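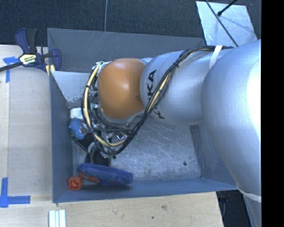

Selim Bayram
Second year, Food and Consumer Studies. Project report, final version

Why do people stop bringing their own containers? A small study of the refill shop at Stotoreck

Background

Stotoreck is the shop on the ground floor of the student flats. It sells dry food by weight – rice, lentils, oats, pasta, some nuts, washing powder in the corner. You bring a jar, weigh it empty, fill it, weigh it again, pay the difference. It opened in January and it was busy to start with. By spring a lot of people in my building had gone back to the supermarket. I wanted to know why.

My supervisor Hacer Avcı said to keep it small and I mostly did. First plan was to compare three shops. Dropped that after the second one never answered my emails.

What I did

Short paper survey left by the till and in the laundry room. 220 came back filled in properly. A few more had only the first page done so I left those out. Then 16 interviews, most of them in the shared kitchen on my floor, fifteen or twenty minutes each. Ashraful Liyanage did four of them when I had flu, using the same question sheet. He writes much longer notes than me so those four are probably over-quoted in what follows.

I also kept a shopping diary of my own for one month. Not really data but it helped with the questions.

The till system is called Gretano and the shop let me see a printout of sales by item for the same period, without names. It lumps all rice together, brown, white, basmati, so I could not say much about rice.

Results

Price. I expected this to be the main thing. Most people in the survey thought the refill shop was dearer than the supermarket. For oats and red lentils it was cheaper on every visit I made. For pasta it was dearer, and pasta is what most students buy, so you can see where the idea comes from. One interviewee said she had never compared them, she "just felt it would be posh prices because of the jars".

The jars. This came up in all the interviews but one. You have to plan. If you come straight from a lecture you have no jar. The shop has paper bags but they are kept behind the counter and you have to ask, and several people did not know about them at all. Two said they felt told off when they asked. I don't think the staff mean it like that, but it was said twice so it goes in.

Jars are also heavy. People coming on the bus used old takeaway tubs instead, and then the lids come off in the bag. Lentils everywhere (my own diary, week two).

Weighing. There is one scale for empty containers and at 5 pm there is a queue for it. People who shopped in the morning did not mention weighing at all. The people who shopped after lectures mentioned it nearly every time. I should of asked everybody what time they usually go, I only added that question after the third interview.

Mistakes. Forgetting to weigh the empty jar is the big one. Then you pay for the glass or you tip it all out and start again. Mikkel Ravn, who works the late shift, now writes the empty weight on the lid in marker pen for anybody who wants it. The ones who had this done said it made them come back more. Only a handful of people, so careful with this.

Choice. Less important than I thought. People wanted spices in small amounts and couldn't get them. Somebody asked for coffee, the shop tried it and stopped.

What the shop has tried

A loyalty card from Hajdu, the same firm that prints the ones for the café. Stamp for every visit, a free bag of oats when it is full. Most interviewees had one, hardly any had it with them. Bülent Bilgin, the manager, told me he is thinking of dropping it and putting the money into a second scale. I would agree with that from what I heard.

They also had a jar swap shelf by the door – leave one, take one. It was liked a lot but it filled up with jars without lids and got moved to the back.

Problems with the study

Survey was left in the building so it is nearly all residents. People who never went in once are missing, and they might be the most useful ones. The wording of question 6 was bad, "How often do you usually not bring a container", people answered it both ways round and I couldnt use it.

Interviews were with people I could find, so mostly my floor. Friends are nicer about things than strangers.

I did not look at waste. Hacer asked about it at the half way meeting and there wasn't time to weigh anybody's bins.

What I would suggest

Paper bags out where people can see them, with a price on. Second scale, or move the one there is nearer the door. Empty weights written on lids as a normal thing and not only when Mikkel is in. A sign with three or four prices next to the supermarket ones, oats and lentils at least. Put the swap shelf back and ask for lids.

Thanks to Ashraful, to the shop for the printout, and to everyone who filled in the form in the laundry room.

Appendix A is the survey, appendix B the interview sheet. Diary on request, it is mostly pasta.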